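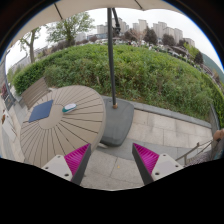
4. Setting up the terrace workplace

This section is for guests of the Beaulieu house in Vastanport who want to work outside. The terrace is open for work from June. For the rooms inside, please go back to section 3.

4.1 Before you start

You will need the Stukeo box from the shelf by the terrace door. It contains the mouse, the mouse pad, the extension cord and a soft cloth. Your laptop and its charger you bring yourself.

Note: Please take only one box per table. If the box is not complete, write it in the notebook at the reception.

4.2 The umbrella

1. Check that the base stands flat on the pavement. Do not try to move it alone.
2. Remove the cover, if there is one, and open the strap.
3. Turn the crank slowly until the canopy is tight. Stop when you feel resistance.
4. Turn the canopy so that the shadow falls on your screen and not only on your chair. In the afternoon you will need to do this again.

Caution: Close the umbrella when the wind makes the canopy lift, even if you stay at the table. Never leave it open overnight.

4.3 Power and network

1. Plug the extension cord into the socket behind the door. Unroll the whole cord before you connect anything — a rolled cord can get warm.
2. Lay the cord along the wall. It must not cross the way to the steps.
3. Choose the network Imier on your laptop. The password for the terrace is 3235.
4. If the signal is weak, move to a table nearer to the house. The range is 22 meters in good weather and less when it rains.

Caution: The extension cord is not made for heaters or kettles. Maximum load is 400 watts.

4.4 The mouse

1. Take the mouse out of the box and look at the underside. If the sensor is dusty, wipe it with the soft cloth.
2. Turn on the switch and wait until your laptop finds the mouse. The first time, this can take up to 20 seconds.
3. Move the wheel up and down on a long page to test it.

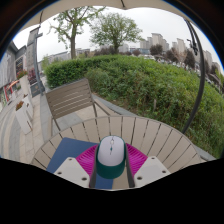 Fig. 4-2. The mouse, upright, with the scroll wheel and the teal band.

If the laptop does not find the mouse, turn the switch off and on again. When this does not help, change the battery. New batteries are at the reception, and the old ones go in the small can next to them.

4.5 The table

1. Wipe the table top and let it dry.
2. Put the pad on the table before you use the mouse. The sensor does not work well over the gaps between the slats, and the cursor will jump.
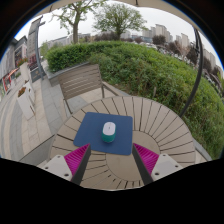
3. Set the laptop in front of you, with the screen turned away from the sun. Raise the brightness to the maximum.
4. Keep drinks on the other side from the laptop.

Note: Small things like memory cards can fall through the gaps. Leave them in your bag or in the box.

4.6 When you finish

1. Turn off the mouse and put everything back in the box.
2. Roll up the cord loosely and bring it inside.
3. Close the umbrella and fasten the strap.
4. Return the box to the shelf before 9 p.m., when the terrace door is locked.

For damage or missing parts ask for Natália Kováčik at the reception.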